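January, late, kitchen table again

I should be in bed but the wind is throwing itself at the back door and I had coffee after dinner like a fool, so here I am with the diary and a heel of bread.
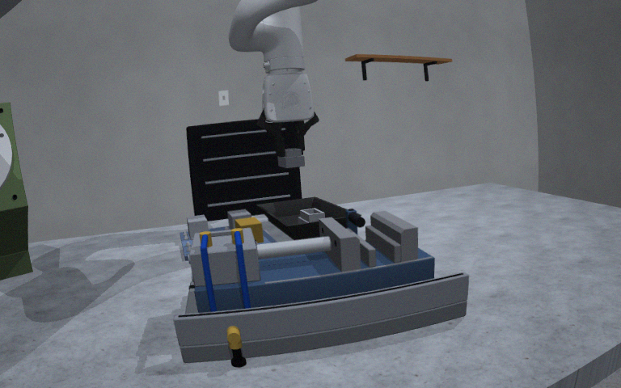 Anyway, the big news is that I finally went and walked the old rail trail out past Ondley! I've been saying I'd do it since we moved here and there was always something, the car or the weather or my knee. This morning it was clear and cold and I just went. Packed two cheese sandwiches, forgot my gloves, drove out before I could talk myself into laundry.

The first stretch is dull, I'll admit it. Flat gravel, chain-link fence, the backs of people's garages. Then you cross the creek and the trees close up and it gets lovely all at once. The creek had ice along both sides and a black strip of water down the middle, and I stood on the bridge so long my fingers quit working (gloves, see above). I ate the first sandwich there at 10:15, which is a ridiculous time for a cheese sandwich, but I was happy.

There's a marker post just after the bridge with 2262 cut into it and I have no idea what it means. Not miles, surely. I asked a woman with two beagles and she said she'd walked by it for years and always figured it was a phone number with the front missing. We had a good laugh about that, and one of the beagles tried to get in my bag for sandwich number two.

I'd planned to go all the way to Nemier, but the last bit was closed off for tree work, so I cut up the hill road instead. Steep! My knee had opinions. At the top there's the Hurkalcombe bakery, which I'd only ever heard about, and they had one cardamom bun left and I got it. Still warm in the middle. I sat on the wall outside and ate it with my frozen hands and got sugar all over my scarf.

Coming back I took the road because my feet hurt, and a truck went by and soaked me to the knee. Fine. Home by two, hot bath, then fell asleep on the couch with my mouth open and missed the phone ringing twice.

Things to remember: gloves. The thick socks, the gray ones, because the blue ones slide down. $200 for new boots is too much, but mine let water in on the left side and I can't keep stuffing newspaper in them. Maybe the Mahasneh ones if they go on sale. Want to try Nemier again in spring from the other end.

Wind's dropping a little. Going up.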